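Speaker notes: Holding cooked grains safely in small kitchens
Talk for the Trenedgate short course, afternoon block, 20 minutes plus questions

Slide 1. Title
Leave up while people sit down. Handout is the two-page sheet with the cooling log on the back. Mention that the log is blank and can be copied.

Slide 2. Scope
Covers rice, barley, farro and bulgur. Pasta behaves much the same in the cooler but is left out because the portioning is different. Sushi rice is acidified and needs its own plan. Refer those questions to the afternoon desk.

Slide 3. Why cooked grain is a hazard
Dry grain carries spores of Bacillus cereus. Boiling kills the growing cells. It does not reliably kill the spores. Once the pot drops into the warm range, spores can germinate, grow and leave a toxin behind. The toxin that causes vomiting stands up to reheating, so a hot plate at service does not correct a slow cool the night before.
Pause here. Most of the questions come from this slide.

Slide 4. The cooling curve
Two stages. From 135 F to 70 F within two hours, then to 41 F or lower within the next four. The first stage is the one kitchens miss. Point at the flat part of the Sezer curve: deep stockpot, lid on, straight into the walk-in. The center barely moves for the first hour.
Second curve is the same batch size spread in shallow pans. Do not read out the axis values. They are on the handout.

Slide 5. Pan depth
Two inches of grain or less. Sheet pans are fine if there is rack space. Leave uncovered or loosely covered until cold, on an upper shelf, nothing stored over it. Cover and label after that.
Stirring helps barley and farro. It breaks long-grain rice, so use a fork and turn it once or twice.

Slide 6. Rinsing as a cooling method
Works for salads. Cold drinking water, clean colander, drain fully. Wet grain packed into a deep tub cools poorly and turns sour in texture by the second day. The Nendiler group drains on perforated pans for this reason.
Not suitable for risotto or pilaf – flavor and starch go down the sink.

Slide 7. Batch size
Work through the example on the board.
300 portions for an event at Zamberg, cooked in one kettle. Available shallow pans held 100 portions at the correct depth. The rest sat in the kettle waiting for pans.
Fix was three cooks of 100, staggered, with the first batch out of the pans before the third was drained. Same staff, same equipment, longer prep window.
Ask the room: what limits your batch, the burner or the rack? Give them a minute. It is almost always the rack.

Slide 8. Temperature checks
Probe the thickest part, center of the pan, not touching metal. Record at drain, at two hours and at six hours. Of the log sheets returned after the September course, 81 had the first reading filled in and far fewer had the second. A log without the two-hour reading says very little.
If the two-hour reading is over 70 F: reheat to 165 F at once and start again, or discard. If the time is unknown, discard.

Slide 9. Hot holding
135 F or higher throughout. Steam tables and rice cookers on "warm" both need checking with a probe, as the dial is only a setting. Do not top up an old batch with a new one. Add a splash of boiling water to barley every so often or the surface dries and the reading near the edge falls.

Slide 10. Reheating
To 165 F within two hours, once only. Break up clumps first. Microwave: cover, stir halfway, rest two minutes, probe in more than one spot. Steam table is for holding and must not be used to reheat.

Slide 11. Storage
Seven days at 41 F counting the day of cooking. For quality, three or four. Freezing works well for rice and farro in flat bags. Bulgur goes soft.

Slide 12. Questions
If time is short, skip slide 11 and point to the handout. 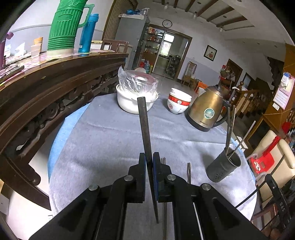

Chopsticks and utensil holder on the table.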